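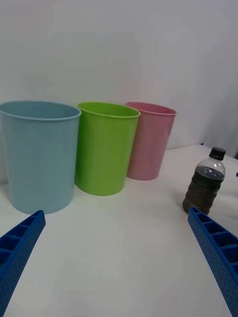 Vass wrote in April that the beginners' cello group "must be through first position by now," and asked why the report said otherwise. It said otherwise because they aren't. Of 13 pupils enrolled, 6 can play a one-octave D scale with a straight bow. The rest still steer from the shoulder.

The practice app from Plollden was supposed to fix this. I was doubtful when we bought the licenses and I'm doubtful now. It scores pitch and ignores tone, so pupils learn to play softly enough to please it.
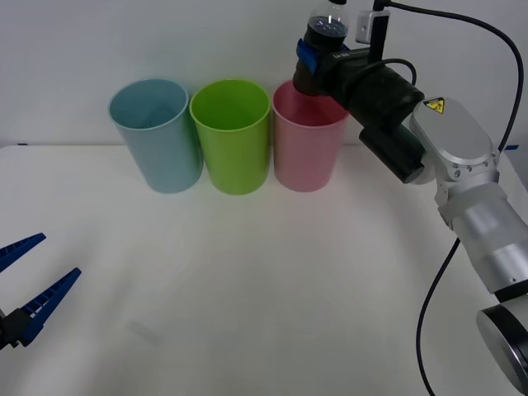
Surely some practice is better than none, Troker objected at the last review. Perhaps. But 2 of the keenest app users arrived with a collapsed left wrist, and we spent three lessons undoing it.

**Spending:** strings, rosin and the hire of 3 half-size cellos from Flitport. One has a slipping peg and should be exchanged.

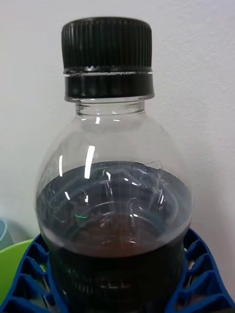
Irina Anghel

Group lessons, second term

The second term went to open strings, slow bows and singing the scale before playing it. Dull work, and attendance held up better than I expected. I wouldn't read much into that, as the rain kept soccer practice canceled.

I'm asking to move the app money to a second weekly lesson.
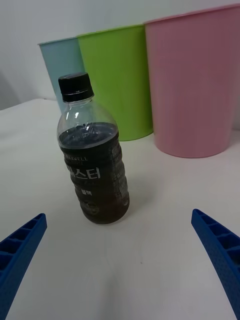

The lesson would run at 4:30, before the orchestra needs the room. Shifting and vibrato stay off the plan until bow holds are settled. Please don't promise parents a summer concert yet.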